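# Room tips: shared kitchen and bench work for practical classes

Most of the time lost in a practical class goes at the two ends of the period. The notes below are for teachers who run cooking and bench work in one room, with students changing over every 60 minutes. They were put together at Stenthorpe and assume ordinary sinks, a locking tool cabinet and one teacher.

## Start of class

Write the station number on the counter edge, on the apron hook and on the tray. Paint marker holds up better than tape. Students go to the number and stay there until the first instruction is given.

Weigh dry ingredients in advance if the lesson is on method. If the lesson is on measuring, put out the bulk container and one scale per station. Mixing the two in one period tends to produce a line at the scales.

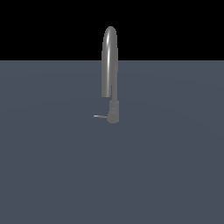
Keep the recipe sheet to one side of one page. Quantities go in the left column and steps in the right, with the metric figure first. A batch of bread rolls on 200 g of flour per student fits a single period if the dough is started by the class before — swap the trays at changeover and write the class code on each cover.

## Cleaning the benches

Use two cloths per station, one damp and one dry, and hang them on separate hooks.

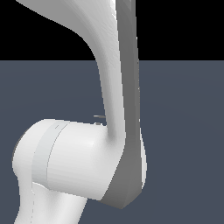

Grading cleanup works better than reminding students to do it. Give it a fixed share of the practical mark, post the standard on the wall and check it before dismissal. Teach flat surfaces first, then edges, then curves. A shape like the upper link of the white arm, broad at the top and drawn in to a slender column, should be wiped along its length in one pass, with the cloth folded to the width of the narrow part. The same stroke works on chair legs and mixer stands.

Never spray cleaner directly onto anything with a joint or a switch. Spray the cloth.

## Storage

Cut foam to the outline of each tool in a contrasting color. A gap can be read from across the room, and the cabinet is locked only when there are none. Knives are stored in a separate drawer and signed out by station number.

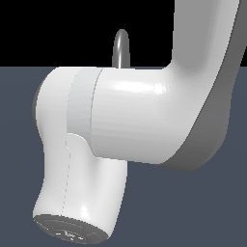
*White arm from the side; dark disk at the lower end.*

Goggles go in a lidded box, lenses up. Replace scratched pairs in February, before the second-semester bench unit begins.

## Bench work

Have students mark, check and mark again before any cut. The check is done by the neighbor, who initials the wood next to the line. Scrap from the first unit is used for joint practice in the second.

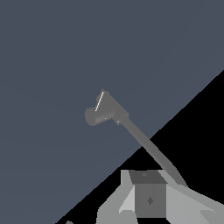
*Frida Overgaard*

For nailing, start with short lengths of softwood and pre-drilled holes. Students hold the handle near the end and let the head do the work. Anyone who chokes up on the grip after the first five nails probably needs a lighter hammer.

Waraporn Kamolrat's absence sheet is worth copying: a student who missed a practical reads the method, watches one station and writes down three faults. It takes one period and needs no extra materials.

Spare absence sheets are in the folder by the tool cabinet.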